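My house rules for simulated grasping (and why I got strict)
Posted 30/06/2024 in Robots, Good habits

Back in November I promised I'd write up the rules I use for pick-and-place tests in simulation, and then I kept changing them. They've finally held still for long enough, so here goes!

Quick background for new readers. Stultura is my hobby project, a pile of scripts that drops an object on a table in a simulator and asks an arm to pick it up. Cirkgate is the part that decides whether a run counts. I wrote Cirkgate second and I should have written it first, because my first batch of 3,080 runs had no written pass rule at all. I had a feeling about what a good grasp was, and my feeling changed depending on how late it was. I ended up throwing out every result and keeping only the starting positions.

So, rules. None of this is official. The proper robot safety standards are about real machines near real people, and you should read those if you have one of those. Mine are about being fair to yourself when you test.

Write the pass rule before the first run
Mine is one sentence: the object is off the table, held by the fingers only, for 2 seconds. If I want to change it, the old results go in a separate folder and never get mixed into the new chart. I love how much arguing with myself this has saved.

Fix the starts and save them
I keep a set of 296 starting poses, and every version of the controller gets the same ones. Same table, same light, same friction. When I add a new pose it goes in the next set. (Kárason, my older test set, grew a little every evening and I can't compare anything in it with anything else.)

Keep the awkward poses
This is the big one for me. It is so tempting to start every mug standing up with its handle out to the side, and your success rate will look great. But things fall over! A tipped mug is a different problem – the opening is facing sideways, the handle might be underneath or sticking out toward you, and a grasp straight down has to close across the body. Here's the sort of start I mean, with the teal mug on its side and the gripper open and still clear of it. 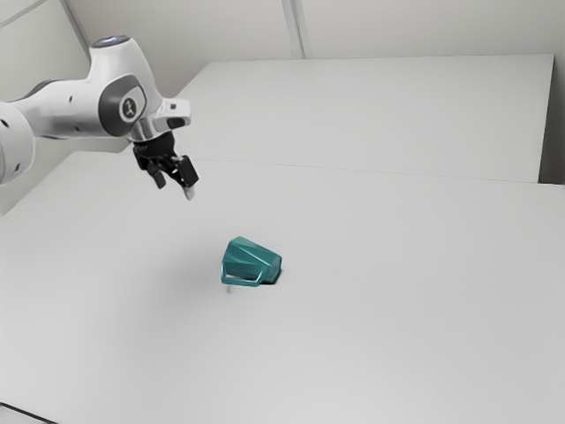 Log the misses the same way as the hits
Every run gets the same record: pose number, controller version, pass or fail, and where the fingers were when it ended. A fail also gets one word for the kind of fail. I use "slip", "push", "short" and "stuck", and I don't allow myself a fifth word called "weird". I tried that one. It filled up fast.

No reruns for bad luck
If the physics does something silly, like shooting the object across the room, the run is still a fail until I find the cause and fix it for the whole set. Then everything gets run again from the start. Yes, this is slow. I make tea.

Say it was a simulation
Put it in the title of the chart, in the caption, in the first line of the post. Friction in my setup is a number I typed in, and a real mug on a real table has its own ideas. I'm moving the pose set over to Onley next, which is my new version with better contact handling, and I'm really curious to see which sideways starts get harder. If you keep your own list of rules for this kind of testing, please leave it in the comments – I'd love to steal a few.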